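Two Arms, One Operator

The bench at Dreserari is occupied from early morning until the light goes. Lucrezia Marino runs the teleoperation side of the Flondis program, and her complaint about most published work on two-armed manipulation is that it stops at rigid parts. A block has the same shape wherever it is gripped. A flat, flexible piece changes shape as soon as either end moves, and the error at one gripper turns up at the other.

Her group teaches by remote control. The operator moves a pair of handheld leaders, the arms follow, and the software, called Movis, records joint angles, gripper opening and camera images together. A demonstration lasts 30 seconds if it goes well. New operators need nearly 8 hours at the controls before their recordings are kept, and most of that time goes on learning to stop pulling.

"You have no feeling in your fingers," Marino says. "You see the piece go straight and you are already too late."

Nivaldo Honorato, who came from the Magalhães workshop in October, prefers guiding the arms by hand. With the motors backed off, a person can push each wrist along the path and sense the tension directly. The drawback is reach. One person has trouble steering two arms at once without leaning into the camera view, and a policy trained on those images learns to expect an elbow. Honorato uses the method for single-arm segments and for checking grip height, then hands over to the leaders.

The two methods also fail differently. Hand-guided paths are smooth but slow, and the trained policy copies the slowness. Remote recordings contain small corrections, two or three per grasp, which look untidy when plotted. Marino keeps them -- they show the policy how to recover from a poor approach.

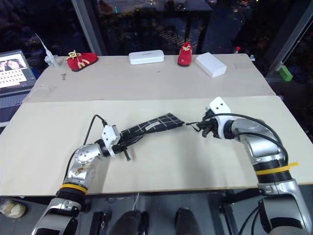

Filtering is still done by eye. Each recording is replayed at double speed and dropped if either gripper closes before its arm has settled.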